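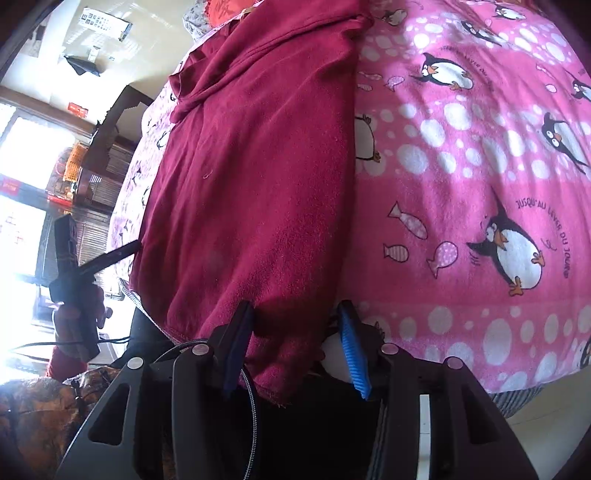
Workshop Tips: Building a Hand-Held Gripper for Cloth
Category: Home Builds / Grippers and Fixtures
Last updated: January
Reading time: 2 minutes

Members building the two-finger hand-held gripper should read these notes before drawing parts from the Mestelora store. They apply to the single tool and to the pair.

Finger pads

Ribbed pads hold fleece better than smooth ones. Pads of different colors on the left and right fingers make recordings easier to review. Glue them with the jaws fully open and leave the tool overnight.

Screws and linkage

Tighten the linkage screws by hand until the fingers move freely without side play. Danilo Soriano recommends a quarter turn back – no more – after the first 400 closings. One test tool has passed 4,000 closings on its original plates.
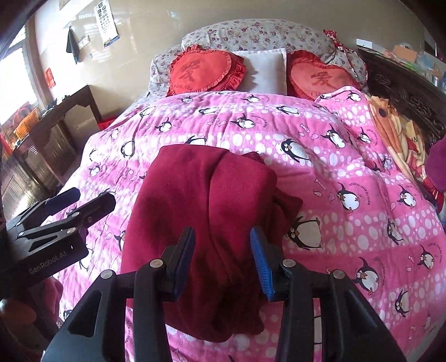 Trials on soft goods should be carried out on a made bed as well as on the bench. A quilt gives under the fingers, and a jaw that closes cleanly on plywood may pick up two layers at home. Approach a bunched cloth with the jaws wide, close slowly, and lift a short distance before moving sideways.

Patterned bedding is suitable for these trials. The cloth to be picked up should be one plain, dark color, so that its edges remain easy to find in the recording.

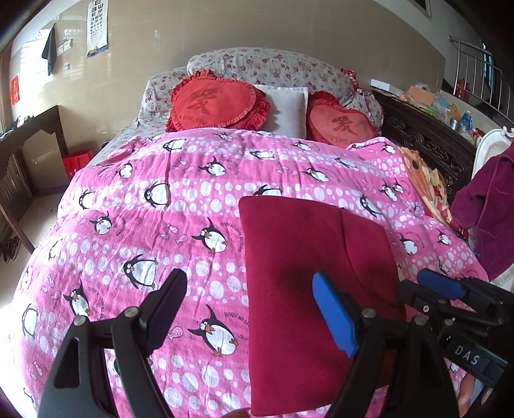 Cables and storage

Leave enough slack in the cable for the wrist to turn fully. Remove lint from the pad ridges with a dry toothbrush after each session. Tools are to be returned with the jaws open – closed jaws flatten the pads.

Ramil Agbayani checks worn pads on Saturday. Members should bring both fingers, even where only one is damaged.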